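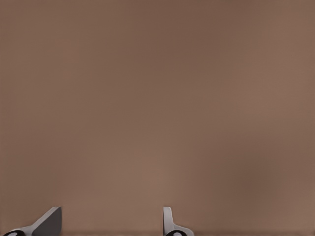

*Wrist view in the simulator: two gripper fingers and a whole lot of brown.*

# The Brown Wall fault: your questions

We love how many of you wrote in after the August build of Surnivar, our simulated kitchen for arm training. This page collects the answers so far. If yours isn't covered, post it on the Dramitz board — we read everything there!

## What is the Brown Wall?

It's our nickname for a run in which the arm drives up to a large surface and stays there. The wrist view fills with one flat color, the policy has no edge or handle to steer by, and the run sits still until the step limit.

## How do I know I've hit it?

Check the wrist view first. If you can see the fingers and nothing behind them except plain color, look at the joint log. A stuck run shows tiny corrections back and forth, with the gripper command never changing. The run then ends with code 154.

## Is my scene file broken?

Almost certainly not. We reloaded the reported scenes and every one opened fine. The trouble is in the approach planner, which picks a standoff distance from the target's bounding box. When a cabinet and its handle were merged into one object, the planner measured from the wrong place and brought the wrist in much too close.

## How often did it happen?

We replayed 857 runs from the August build and 185 of them ended this way. That's a lot, and we were pretty shocked. Most were drawer and cabinet tasks, which is what put Ásdís Lykkegaard onto the merged objects in the first place. Great catch!

## What do I need to change?

1. Update the planner package and restart the simulator.
2. Set `min_standoff` back to its default if you've edited it.
3. Rerun the handle split on any scene you built yourself.

Scenes from the Assunção set are already split, so skip step 3 for those.

## Can it happen on a real arm?

Yes, so please don't run the August planner on hardware. The simulator will let a wrist hover up against a panel all day, but a real one can press into it. Brokuveck arms have a force stop, and you should leave it switched on. It's a backstop, though, and it won't correct a bad approach.

## Should I throw out my stuck runs?

Please keep them! They're wonderful test material for recovery. We're trying a small back-off behavior now: if the wrist view stays flat for 2 seconds, the arm retreats along its own path and looks again. It still gets confused by big plain doors, and we'd love more runs to try it on.

## Where do I send them?

Upload the run folder to the Dramitz board under "Standoff" and include the joint log along with your planner settings.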